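Diary of the Grodovside Reading Room, Friday

The doors opened at 9 a.m. The March delivery from Tundine had arrived, 17 boxes in all, and staff began checking the contents against the order list.

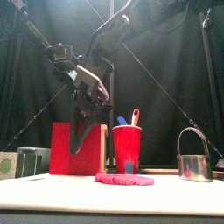 When will the new titles be available to borrow? They will go on the shelves once each one has a label and a catalog entry, which should take two weeks.

The local history shelves were moved to the east wall in the afternoon - a change requested by readers who found the old corner too dark. The Trelunance maps remain in their drawers. 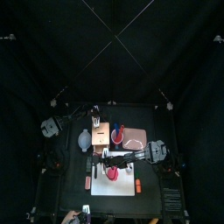
The map index is still on cards and will stay so until the Frimpong grant of $2,000 is received. Late fees were waived for the day. The room closed at 6 p.m.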